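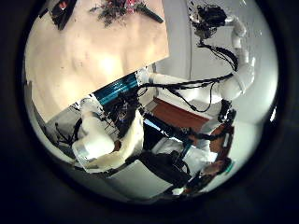 Katene Wrist Kit, five weeks in: the good, the bad and the lens cap

I've been putting off this review because I kept changing my mind about the thing, but the trial discount ends in September and people keep asking me, so let's go.

Quick background. The Katene Wrist Kit is a small wide-angle camera, a mounting collar, a sync box and a license for their recording software, which is called Saren. You put one camera on each wrist, drive the arms by hand through a leader rig, and Saren saves what the wrist sees along with the joint positions. Do that enough times and you have something a policy can learn from. We'd been getting by with a single camera on a tripod, and our policies were hopeless at anything where the hand covered up the object (which is nearly everything!).

Setup took me an afternoon. The collar is split in two and closes with screws, and the screws are tiny, and I dropped one inside the sleeve on day one. Buy spares. After that it was smooth. The sync box found both cameras right away, the timestamps lined up, and I recorded my first usable episode before dinner. Coming from the Moverix kit, where I once spent a whole Monday chasing a clock that drifted, I could have cried.

The field of view is the big selling point and I think it earns it. It's a full fisheye circle with black all the way around, so yes, you're storing a lot of black pixels, and straight table edges come out looking like bananas. I worried about that more than I needed to. We train on the raw circle now and don't bother unwarping. What you get in return is a view of nearly everything the arm is working next to, and that matters a lot when you're reaching for something and the other arm is reaching too.

The downside of seeing everything is that you see everything. People walking behind the cart, the monitor, whatever cables got moved since yesterday. If you record all your episodes with the room in one state, the policy gets attached to that state. Mine certainly did. I had 400 episodes of one pick task that worked beautifully until somebody rearranged the room, and then it just hovered.

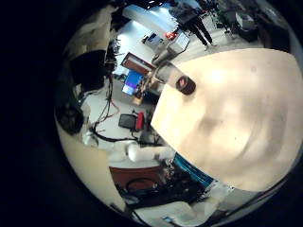 Bokidier: I had the same trouble and ended up moving stuff around on purpose every few episodes, plus letting people wander through whenever they liked. The success rate dipped at first and then got much steadier. I wouldn't crop the background out either, I tried it and the reaches got worse.

That comment came in on my earlier first-impressions post and I'm stealing the advice wholesale. We now shuffle the room between batches. It's annoying and it works, at least for us.

Now Saren, the software. I like it about two thirds of the time. Recording is great: one foot pedal to start, one to stop, a long press to throw the take away. The long press is my favorite feature of the whole kit, because a bad demonstration is worse than no demonstration and I make plenty of bad ones. Tagging is fine too. You can mark an episode as clean, messy or recovered, and that last tag has turned out to be gold for teaching the arm what to do after a fumble.

Reviewing, though, ugh. The episode browser slows to a crawl once your library gets big. We're at 1,248 episodes and scrolling back to the early ones feels like wading through oatmeal. You also can't play both wrists side by side without exporting first, and I can't imagine who thought that was okay. I wrote a little script to do it and I resent every line.
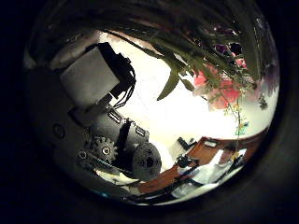

Exposure is my other gripe. The auto setting reacts to whatever fills most of the circle, so a white wall blows out and anything pale in front of it goes with it. You can lock exposure by hand, but the lock resets when the sync box restarts. Lock it, write the value on a piece of tape, check it every morning. I lost a full batch to this before I caught on.

The lens cap, meanwhile, is a little rubber thing with no tether. I have recorded with it on. Twice.

Would I buy it again? Yes, for two arms and one patient person. If you're planning on more than 2,000 episodes I'd wait and see if they fix the browser, or be ready to keep your library in chunks like I do. The Moverix is a perfectly decent camera if you only need one view and have nerves of steel about clocks. For anything with two hands working close together, I'd go Katene.

4 out of 5. I'm taking the last point off for the browser, and they can have it back when I can see both wrists at once.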